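Panagiotis Georgiev
Dec 4, 2018

Everybody in my feed has an opinion on making the bed this month, so I've been making mine every morning to see what the fuss is about. Thread, I guess.

Claim one: it takes 2 minutes. Maybe with a flat blanket. With a comforter you pull one side, walk around, pull the other side, and the first side has moved.

Claim two: you'll sleep better. I slept the same. Had one great night and that was after helping my brother-in-law move a freezer.

Claim three, from the Flovine newsletter: a plain white comforter "calms the room." Mine is white with flower clusters on it, brown and tan and navy and gray, and the room seems calm enough to me. Also plain white shows every single thread and bit of tissue.

Then there's thread count. The guy at Russo told me 1000 was the one to get. I asked what I'd feel that I don't feel now. He said "luxury." I kept my wallet in my pocket.

Someone asked about the Vurar comforter clips. Tried a friend's set. They held two corners and let go of two. For 30 bucks I'd like all four.

And the pillows. Ino has a guide that wants you to layer them by size, then add a throw "casually." I read it twice. It's a lot of steps for casual.

What I'll give them: smoothing the top does make it easier to find stuff. I fold laundry on the bed and socks don't vanish into the lumps like they used to.

Shaking the comforter out at the foot of the bed first also helps - the filling stops bunching up in one corner. My mother told me this for free.

So I'm sticking with one pull on each side, pillow at the top, done. No clips, no guide, no new sheets. If my life changes by the end of December I'll come back and say so - don't wait up.
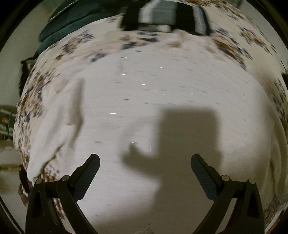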